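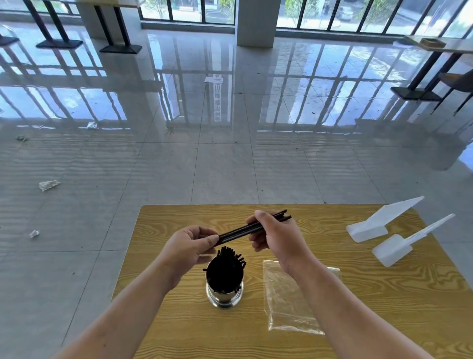 Who signs off on the gripper pads before the cell returns to service? The shift technician signs the pad log, and the maintenance lead countersigns it before the arm is released from hold.

The above question was put by Ms. Ulloa under matters arising, and the answer was agreed for entry in the cell handbook.

MINUTES OF THE CELL MAINTENANCE MEETING
Grollum Cell, Sestgate Dining Services
Held Wednesday, 1 April 2020

Present: Romana Kopecký (chair), Leandro Cabral, Baltasar Maldonado, Olga Ulloa
Apologies: Elsa Hägglund
Minutes taken by: Olga Ulloa

1. Minutes of the previous meeting
The minutes were approved with one correction. Under item 4, "wrist cable" should read "tool cable."

2. Condition of the cell
Mr. Cabral reported that the Grollum arm had completed 1218 cycles of the utensil program following the last pad change. There were 23 stops. Most were missed picks on chopsticks, where the fingers closed on part of a bundle and the force check ended the cycle. The remaining stops were door faults on the left guard panel. The switch bracket on that panel had worked loose and has been tightened.

Mr. Maldonado noted that missed picks were more frequent late in the shift. He had examined the pads and found the left pad glazed along its lower edge. He did not consider the gripper motor to be at fault.

3. Pad replacement and finger alignment
The handbook gives a pad life of 3000 cycles. The meeting discussed whether this figure should stand for utensil work. Mr. Maldonado favored a shorter interval. Ms. Kopecký preferred to keep the interval and add an inspection at the midpoint, as spare pads are ordered through Henríquez and the last delivery was short.

AGREED: The interval of 3000 cycles will remain. Pads will be inspected at 1500 cycles and the result entered in the log.

Mr. Cabral asked that the alignment step be rewritten. The present text tells the technician to close the fingers on the gauge block but omits backing off the clamp screws first. Two technicians had forced the block as a result, and one block is now scored. It was withdrawn from use.

ACTION: Mr. Cabral to redraft the step. Mr. Maldonado to replace the scored block.

4. Reteaching of the holder position
The holder position was retaught after the fixture plate was removed for cleaning. Ms. Ulloa observed that the offset had been saved to the test program only, and the production program still carried the old value. The cell ran for part of a morning before this was found. No damage was recorded.

AGREED: Both programs are to be compared after any reteach. The first ten cycles are to be run at reduced speed with a technician at the pendant.

5. Controller
The fan filter on the Tilix controller was changed and the backup battery tested. The battery reading was within limits. Ms. Hägglund had asked in writing whether program backups could be kept outside the cell cabinet. The chair supported the request, and a second copy will be held in the maintenance office.

ACTION: Ms. Hägglund to arrange the second copy.

6. Other business
Mr. Maldonado requested a new torque driver for the pad screws. The present one is out of calibration. Approved.

The next meeting will be held in the last week of April, at the cell.

Last updated: by O. Ulloa, following corrections to item 4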